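Home Articles Browse Issues Authors Search

5.3 The stalled grasp

The most interesting failure of the whole Flerkport study came from the left arm, and we were delighted to catch it so cleanly in the logs! Out of 2,743 picks, 19 ended in what we call a stalled grasp: the fingers touch the fruit, the controller reads the touch as a finished grip, and the arm lifts with nothing in hand. All 19 involved apples. We had expected trouble with the pears, so this was a real surprise.

The cause sits in the contact threshold. We had borrowed it from the Wuslow trials, where a finger had to report force for only 200 ms before the grip counted as closed. One fingertip resting on the side of an apple is enough to meet that rule.
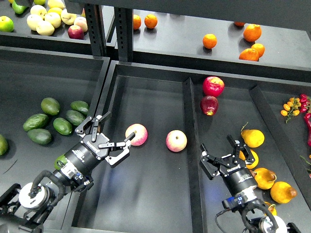

Figure 7. Left gripper in contact with an apple; right gripper open over the pears.

Asking for force on at least two fingers removed the fault in all 707 repeat picks, and it cost us very little speed. The Peltov controller needed the same change, and there the fix took a single line (see Section 6).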